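Home Explore Notifications Messages Lists Profile More

Gebremedhin Assefa
Student robotics club, Bestthorpe. I write here what we build and what we break.

1/ Good evening from Bestthorpe. Many of you asked how the club project goes after the summer break, so I make a small thread. It is a little long, I am sorry.

2/ For the new people: our team is called Tukov. We are 4 students. Our task for the Trokavside student competition is tidying a living room. The robot has to find small things, pick them up and bring them to the right place.

3/ Until August we practiced only in the lab, with foam blocks on a plain desk. Our score there was good, 63 points. Then Rhona Ogilvie, our teacher, told us that a desk is not a home. She was right, and I did not like to hear it.

4/ So now we work in a real living room. Patterned fabric, glossy table, glass doors, lamps in the ceiling. Everything our detection software does not like, all together in one place.
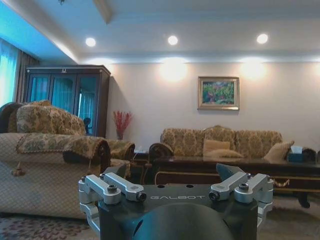

View from the wrist, with the tissue box on the coffee table at the far side.

5/ The tissue box is our favorite object. It has a clear color and straight sides, so the software should find it easily. The tissue on top is the difficult part. Mwajuma Kinyua wrote the grasp planner, and she decided that we take the box by its sides and ignore the tissue.

6/ Pillows are much harder. Beige on gold flowers is very confusing for our model. On Wednesday it told us that one pillow is two pillows, and after that it told us there is no pillow. Omid Mazandarani is labeling more pictures for this. Please send him coffee.

7/ Another lesson: glass. Cabinet doors give back the light of the window, and our depth values there become nonsense. Sorin Shehu now masks out the glass before we plan any path. It costs us around 2 seconds for each plan, but I sleep better.

8/ Our first full practice score in the living room was 44. Lower than in the lab, yes. Rhona wrote it on the board and did not say anything.

9/ Somebody asked if first-year students can join. Yes, please come. You do not need to know programming. You need patience and you should not be afraid of a screwdriver.

10/ Next we try the same task with the curtains open and the ceiling lights off. Mwajuma thinks we lose ten points. I think less. The loser washes all the club cups.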